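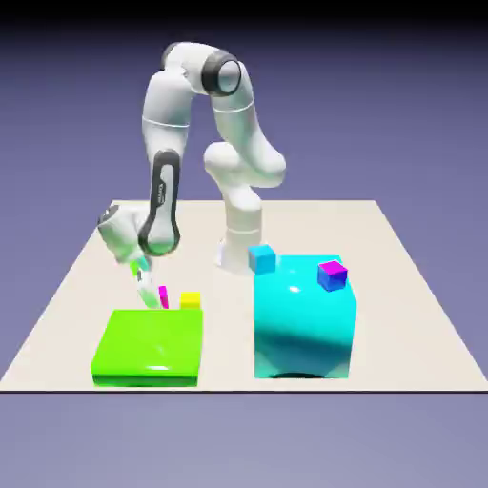 Udwood planner project
Progress report to Grultano, second quarter of funding

Status in one paragraph

The planner works in simulation. It works a good deal better than it did in January, when it also worked in simulation but only if you did not look at the placement errors. We are behind on the perception milestone, ahead on tooling, and on budget in the sense that the money we have failed to spend on one thing has been spent on another. Details follow, including the parts we would have liked to leave out.

What we said we would do

The work plan for this quarter had four items: replace the old grasp selection code, teach the planner to handle blocks standing on raised surfaces, connect the perception module so that the planner stops being told where everything is, and build a regression suite so that fixing one thing stops breaking another. The first two are done. The fourth is done and has made us unhappy, as regression suites do. The third is late.

Grasp selection

The old code ranked candidate grasps by how well the fingers would close on the block. This sounds sensible. It took no interest in whether the arm could get there, so the planner would choose a beautiful grasp, spend its whole time budget looking for a path to it, fail, and report that the block was unreachable. The block was usually quite reachable by anyone willing to accept the second-best grasp.

The new version checks reachability early, with a cheap inverse kinematics test, and throws out the hopeless candidates before the expensive path search begins. It also keeps the runners-up. If the top choice fails, the planner moves down the list and tries again with what remains of its time. We had assumed it was doing this all along. There was a comment in the source saying so.

Raised surfaces

Most published block-moving setups use a bare table. Ours puts the blocks on large boxes of different heights, which was in the proposal and seemed like a small extension at the time. It has eaten most of the quarter.

Part of the trouble was collision geometry. The boxes are drawn with rounded edges, and the collision checker was treating them as sharp-cornered. Near the rim of a box, that left the planner refusing perfectly good approaches over a sliver of box that did not exist. Rounding off the collision shapes fixed the refusals and slowed down every check. We then got most of the speed back by using the crude shape when the hand is far away and the rounded one when it is close. The handover distance between the two is a tuned constant. We are not proud of it, but it has a name and a unit test now, and for several weeks it had neither.

The other part was the elbow. To come down on a block near the edge of a box, the arm prefers to go up and over in a big arch. When the next target is on the other box, the shortest joint-space path from that posture can sweep the forearm low enough to clear the destination of everything on it. The planner was aware of the block it was holding and of the block it wanted. It had a more relaxed attitude toward the others. All loose blocks are now treated as obstacles for the full length of the motion, and the planner lifts before it crosses. The motions look a little fussy. We have decided to call this caution until somebody asks for faster cycle times.

Perception

This is the late one. At the moment the planner gets exact block poses straight from the simulator, and that is cheating of a well-established and respectable kind. The plan was to switch it over this quarter to poses estimated from rendered camera views, using the Cludeo module.

Cludeo is fine on blocks in plain view. Its difficulties begin when one object is partly hidden behind the edge of another, as happens constantly once you put small things on top of large things and look from the front. Given half a block, it tends to report a smaller block, complete and floating. Given a block whose top face is a different color from its sides, it has been known to report two. The planner, trusting soul, then makes a plan for both.

The glossy boxes have not helped either. A bright reflection moves when the viewpoint moves, and the module sometimes takes the highlight for a feature of the surface. We could make the boxes matte and the problem would vanish overnight. We would rather not, as real boxes are shiny and we would only be meeting the problem again later with hardware attached.

Two changes are in progress. The first gives the module the known block sizes, so that it has to explain a partial view as a full block with something in front of it. The second passes an uncertainty along with each pose, and lets the planner ask for another view before committing. The first is in testing. The second needs changes to the interface between the modules, which was designed early on by people (us) who believed that poses were simply known.

Regression suite

Every change to the planner now runs overnight against 1,456 generated scenes. Each scene places blocks on and around the boxes, picks a target, and asks the planner to move it. A scene passes if the block ends up where it should and nothing else has been disturbed.

Around 80 percent of scenes pass with the present build. Nearly all the failures belong to one of three families. In the largest, the target is up against another block and the fingers have no room to go down between them. In the next, the planner runs out of time on a scene it can solve perfectly well if given longer. The last and most annoying group contains scenes that pass on one run and fail on the next with no change to the code. The path search is randomized, so some of this is expected. Some of it was a race condition in the logger. We are still finding out how much was which.

The suite also revealed that the January build had been scoring itself generously. The old success test checked that the block was over the target, without asking how far over. A block held in the air by a gripper that had never let go counted as delivered. We have rerun the old build against the new test and will use the corrected results as the baseline from now on. The chart in the first quarterly report should be read with this in mind, or perhaps not read.

Tooling

The scene viewer has been rebuilt. It can now step through a plan forward and backward, show the grasp candidates that were rejected, and give the reason for each rejection in words. Previously it gave an integer. The meanings of the integers were in a header file, and two of them were the same.

We also made the gripper fingers see-through in the viewer. This began as a rendering mistake with the material settings, and we kept it. With solid fingers you cannot tell whether the tips are short of a surface or already inside it. It has saved more debugging time than several features we planned on purpose.

Scenes can be saved and replayed from a single file, including the random seed. When someone reports that the arm did something strange, we can now watch it do the same strange thing, on demand.

Hardware

The transfer to the physical arm in the Pfeiffer lab remains planned for next quarter. We have been asked whether it can be brought forward. It cannot, unless the lab is content to have the robot told where the blocks are by a simulator that is not in the room. The motion side could be tried earlier with hand-measured block positions, and we have offered to do that as a limited first visit. Speed limits would be set low. Our collision models have never met a cable, a bolt head or a table that is not perfectly flat, and we would like the introductions to be gentle.

Budget and people

Compute spending is over plan, entirely on account of the nightly suite. Travel spending is under plan, entirely on account of our not having gone anywhere. We would like permission to move the travel underspend into compute for the rest of the year. The sum is small, and the form for it is attached. It is longer than this section.

The open engineering position is still open. The interface work described under perception is being done by the people who would otherwise be doing the time budget work described below, and the order of the next quarter's tasks reflects that.

Risks

The perception delay could push the hardware trials. If the partial-view fix does not hold up in testing, our fallback is to put markers on the blocks for the first round of trials and keep marker-free estimation as a separate line of work. We would say so plainly in any demonstration.

The planner's time limit is 10 seconds per move. It was chosen because it was a round number. Some of the scenes we currently fail would pass under a looser limit, and it would help us to know what Grultano considers tolerable before we spend weeks on optimization. If the answer is that the limit should be tighter, it would help to know that too, although we would enjoy it less.

Next quarter

Finish the known-size change to Cludeo and run the full suite on estimated poses. Publish that pass rate next to the current one, however they compare. Redesign the pose interface to carry uncertainty. Add a nudge action, so that a block crowded by its neighbor can be pushed clear before it is grasped. Fix the remaining unrepeatable scenes, or at least make them repeatably bad. Make the limited first visit to the Pfeiffer lab, if the offer is accepted.

Decisions needed from Grultano: the compute transfer, the time limit, and whether the limited lab visit should go ahead. A reply on the visit is the most urgent of these, as lab slots are handed out on a Friday and the good ones go early.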